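The gap between two arms needs a rule of its own

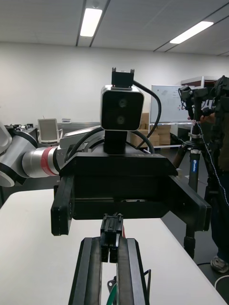 Two grippers face to face over a shared table, the far one with a depth camera mounted on top.

Most written rules for small robot cells deal with the distance between a robot and a person. That is the right place to start. But a growing share of cells now have two arms working over one table, and the rules I get sent to read say very little about the space between them. I think that space should have its own page in the cell file, with its own limits and its own sign-off.

I have spent 11 years writing and checking procedures for labs and small workshops. In that time the arms have become lighter, cheaper and easier to program. The paperwork has not kept up. A typical file has one risk assessment for arm A, one for arm B, and a line at the end saying that the operator should "take care when both are running". That line does nothing. It gives no distance, no speed and no order of work, so two careful people can read it and do different things.

At Dulholm, where I reviewed a shared bench last spring, the two assessments had been written by different teams four months apart. Each one was sound. Each one treated the other arm as a fixed object in its parked position. When both arms were reaching over the table, neither document described the cell as it stood.

My first proposal is simple. Where the reach of two arms overlaps, the overlap should be drawn on a plan of the table and given a name. Any program that enters it should say so in its header. Only one arm should move inside it at full working speed, and the other should either hold still or drop to a slow speed written down beforehand. Ernia, a small handover project I advised, marks its zone with tape on the table and uses the same name for it in the code and on the checklist. It took them an afternoon.

The second proposal concerns the parts bolted on afterwards. The arm makers give you the shape of the arm. They can't give you the shape of your camera, your clip mount or the loop of cable you left so that the wrist could turn. All of these add to the size of the tool, and cables are the worst of them, as the loop changes shape with the pose. Collision checking that uses the bare gripper model is checking the wrong gripper.

The Valomard guide, which several groups I work with have adopted, asks for a tool outline to be measured again after any change to the mount. I would go further and have the cable measured at its widest with the wrist at both ends of its travel. Draw a plain box round the lot and give that to the planner. Yes, you lose some reach. On one bench the box cost 21 millimetres on each side, and the team complained for a week and then moved the fixtures closer.

The third matter is stands and tripods near the table. People treat them as furniture, and the file rarely mentions them. Yet somebody has to walk up to them and adjust them, often with a hand above table height. A stand inside reach of either arm should be on the plan, its feet marked on the floor, and the rule for touching it should be the same as the rule for touching the arm – both stopped, and the person at the stand holding the pendant or the enable switch.

The usual objection is cost. Ó Conaill, a workshop that builds test rigs, logged 3,253 two-arm cycles before and after bringing in a named zone, and lost a little time on each. I don't dismiss that. If a job has to run 4,000 times, a short wait adds up. But the same log shows fewer stops by hand, and a stop by hand means someone walking over, looking, jogging an arm clear and starting again. The firm kept the zone.

A better objection is that slow, light arms can't do much harm to each other. Often they can't. A bent finger or a cracked lens is only a repair bill. What worries me more is what people do next, when two arms have come together and are pressing on one another. They reach in. The recovery steps for that case should be written before the first run, and they should state which arm is released first and who does it.

None of this calls for a new standard. One page, kept with the two assessments and signed by both teams, would cover it. It should be read again whenever a mount, a cable or a stand is moved, and the date of that reading should go at the foot of the page.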